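Skornance 2-finger vs the Keltania one, for small stuff on a table

Forum index > Arms and end effectors > Grippers

hmustikka
Posted 6 March 2022
Trying to pick between these two for a bench arm. Job is pick and place, small parts, hand tools, blocks, tubes. Nothing heavy. Keltania is stiffer and has the nicer fingers but the controller box is a pain. Skornance plugs straight into the wrist. Anybody run both? Budget covers one.

torque_wench
Run both. Keltania for anything you have to repeat, no contest. Skornance fingers flex if you grab off center. You see it on long parts, far end droops and then your place height is wrong.

b_fladstead
Flex isn't a bug imo. Stiff fingers plus a wood table plus a bad z value = broken fingertip. Ask me how I know. Skornance ate the same crash in January and kept going, just needed rehoming.

torque_wench
Then fix your z value.

b_fladstead
Sure, and everybody's hand-eye calibration is perfect forever. Mine drifts. I redo it every 33 picks or so and it's still off by the end of a long run.

hmustikka
Ok so what's the actual droop. Anyone measured?

m_mustonen
Did a quick one. 105 mm plastic bar, held 26 mm from the end, Skornance, stock pads. Tip sat 5 mm low. Swapped to the ribbed pads and it was better but I didn't write it down, sorry. Keltania same bar, couldn't see any droop with a cheap ruler.

torque_wench
Thank you. That's what I mean.

saarela_h
Hertta here, I use the Keltania at work and would still buy the Skornance for home. Controller box on the Keltania wants its own supply and the fan is LOUD. Also the cable. Nobody mentions the cable on these. If it loops out by the wrist leave slack for the full rotation, then check again with the arm tucked in. I snagged mine on a clamp and yanked teh connector half out.

b_fladstead
+1 on cable. Velcro, not zip ties.

lappalainen_fan
Why not the Lappalainen three finger? Handles round stuff way better.

torque_wench
Because it's as wide as a dinner plate. Try getting it down between two parts sitting close together. Two finger wins on a cluttered table every time.

lappalainen_fan
Fair. Still like it for jars.

hmustikka
Leaning Skornance w/ ribbed pads then. What about pliers, scissors, that kind of thing? Open handles worry me.

m_mustonen
Grab near the hinge, not the handles. Handles swing if the tool is loose. And come in with fingers square to the jaws or it spins when you lift. I'd start on blocks until your grasp heights are right, then pliers last. Head cam view from my bench, purple block in the fingers, pliers still waiting their turn:

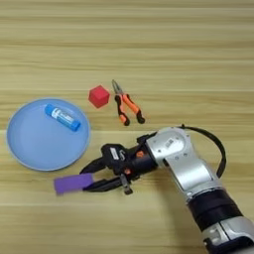

Does a longer block need a different grip force than a short one?
Depends on where you hold it. Gripped at the middle, the same force is fine if the weight is close. Gripped near one end, go up a step or use grippier pads, the block wants to rotate in the fingers before it slips.

hmustikka
Makes sense. My planner picks the center by default but then it hits the neighbor part, so I end up near the end a lot.

torque_wench
So you're going to be end-gripping long parts with the gripper that flexes. Just saying. Get the Keltania.

saarela_h
Or add a place offset and move on with your life. A droop you can repeat is a number in a config file.

torque_wench
Is it repeatable though? Pads wear.

m_mustonen
No idea, havent run it long enough. Will try the same bar again with worn pads and post it in this thread.

hmustikka
Please do. Holding off on ordering till then.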